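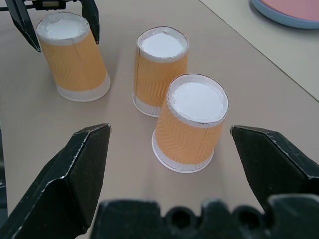
Paper cups upside down on the table before guests come: is it correct?

Posted by Ylva Brekke in Kitchen and Hosting
Viewed 2,375 times

Hello to everyone. I have a small question about paper cups, the ones for hot drinks that have a ribbed sleeve on the outside. From this January I prepare the coffee table for our language evening in Drindthorpe. The evening begins at seven, but I have the key only between four and five, so the cups must wait on the table for two hours or more before somebody drinks from them.

In my family we always turned the glasses with the opening down, in the cupboard and also on the table, so the dust does not fall inside. I did the same with the paper cups. I put them separate from each other, base up, with enough space that a person can take one without touching the next one. I think it looks tidy, and I like it.

Last month a lady told me that it is not hygienic. Her opinion is that the rim, where the mouth will go, is lying on the table, and who knows what was on the table before. She said I should leave the cups in the plastic bag until the guests are in the room. I wiped the table myself, but with a cloth that was maybe not the newest.

So I would like to ask three things. Is it better rim down or rim up when the cups have to wait? Is it bad for the rim of the cup to stand like this for two hours? And how far apart do you put them? If I stack them, the guests pull two at once and the second one goes on the floor or back on the stack with fingers inside.

We are not a big group and I do not want to buy a cup dispenser. Thank you for your patience with my English.

Jonalyn Yap
Member, 402 replies

Hi Ylva, your English is fine, and I am also not born into it.

I did the drinks table for a church hall in Brelcombe for several years and I changed my opinion on this two times. First I had rim up, as in a cafe. Then one evening somebody opened the high windows with a pole, and all kinds of small things came down, and I had to throw away every cup. After that I had rim down and I stayed with it.

The lady has a point about the table, but the solution is to take care of the table. I do it in this order. First warm water with a little dish soap, and a cloth that came out of the laundry the same day. Then a second cloth with only water. Then a paper towel until the surface is dry, really dry, also in the place where two tables meet. Between two tables there is always a small gap, and the old crumbs and sugar live in it. If you push the tables together after you have wiped them, the crumbs come out again on the top, so please push first and wipe after.
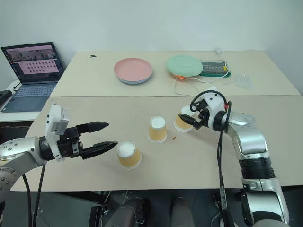

The dry part is the most important for your second question. The rim of a paper cup is only rolled paper, and the coating inside does not protect it from below. On a dry table it can stand for two hours and I have never seen a problem. On a wet spot it drinks the water, and then it gets soft in one place and the lid does not close well. If you are not sure about the table, put down a clean sheet of baking paper or a cotton tablecloth. I would not use paper napkins under the cups, they stick and move when you lift one.

For the distance I use my own hand. If my hand goes between two cups with the fingers a little open, it is enough. A straight line is nice but a loose group is easier for the guests, they come from different sides. Do not put cups in the first few inches from the edge, a coat sleeve will take them down.

One more thing. When you place the cup, hold it at the sleeve and never with the fingers inside. I know it is faster to put two fingers in and turn it, I did it also. People see it and they do not forget it.

And show the guests only as many cups as you need for the first round. The rest can stay in the bag, with the top folded and a clothespin on it.

tunstall_teapot
Member

Rim up with a clean dish towel over all of them. Take the towel away at seven. Finished. Upside down is for glasses in the cupboard.

Jonalyn Yap

The towel is good too if it is a light one. A thick towel knocked over half of my cups when I pulled it off. Lift it from the middle, do not pull from the corner.

Ylva Brekke

Thank you both. I tried it with the second cloth and the paper towel, and I made the surface dry before I put down anything. I stayed with rim down. The lady came and looked at the cups for a while, then she asked me which soap I use, so I think we have peace.

The hand measure is very practical. I had them too close before, and when I took one, I touched the neighbor with my knuckles. For the plates I do now the same order, but I leave them stacked near the cake, at the far side.

I still have not solved the spoons. In a glass with the handles up they fall over with the glass, and lying flat on the table I have again the same discussion with the same lady. If somebody has an idea for spoons, please write it under this, or I can open a new topic if it is better for the page.

tunstall_teapot

Heavy jam jar, handles up. Put a folded napkin on the bottom so they do not make noise.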